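Flutimis home packing pilot, Nurnham
Progress report to the Rothe fund
August 14, 2026

The grant of $1000 was made in March so that we could find out whether a bedroom can be sorted and packed in its own room, on its own bed, without hiring a storage unit. We said at the time that we weren't sure it could. We are still not sure, though we are a bit less gloomy than we were.

The method in the application was simple enough. Make the bed, spread a cover over it, stand an open cardboard box on the cover and fill the box from the shelves and drawers. Anything that doesn't go in the box goes back where it came from. The person whose room it is decides, and we keep our hands off until asked.

What has been spent

Most of the money has gone on boxes and cloths. The boxes came flat from Clirnau and they are fine for clothes. We don't trust them with books. The side cut-outs are handy for lifting, but we noticed the cardboard softening there on the ones that had been moved more than once. Clirnau says this is normal wear. Perhaps it is, but we would want to see a sturdier sample before ordering again.

The cloths were the cheaper line and, to our surprise, the better buy. We had put them down as a frill. In practice people are much happier to have a box that has been sitting on a garage floor put down on a washable cloth than on their good blanket. A patterned cloth does have a drawback - small items get lost against it. A hair clip or an earring on a busy print is very hard to find again, and we now keep a plain saucer beside the bed for those.

What is working, with reservations

Working on the bed saves people's knees and backs. It also means the job has to be finished by bedtime, and we claimed in the application that this would be a good motivator. We'd now put that claim more cautiously. In two homes the deadline helped. In others the box went onto the floor at nine o'clock with nothing decided, and the floor is where it stayed.

We were also too confident about labels. The colour stickers looked organised and meant nothing to anyone a week later. Plain words in marker on the front panel do the same job for less.

What we can't tell you yet

You asked whether packed rooms stay packed. Four months was the follow-up period we proposed, and we don't think it is long enough to say. People tend to be on their best behaviour when they know someone is coming back to look. We would sooner report nothing on this point than offer a cheerful figure we don't believe.

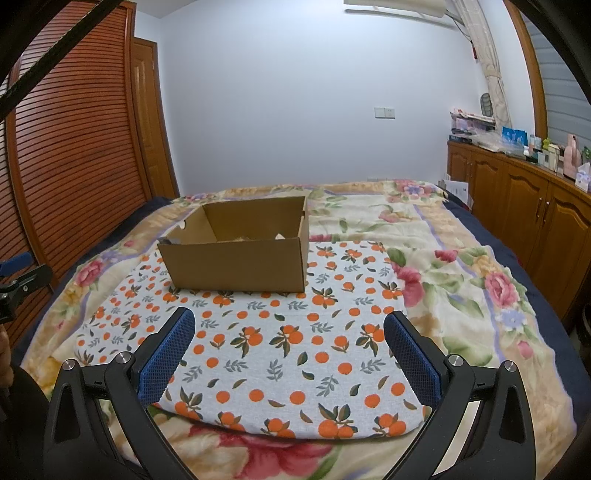 Reading time: 2 minutes

Orange-print cloth over the flowered blanket, with an open box standing on it. The inside of a box is hard to see into once it is up on a mattress, and only the tops of things show over the front. We have asked for a shallower box in the next order. No further money is requested for this stage, and the balance will be held until the follow-up visits are done.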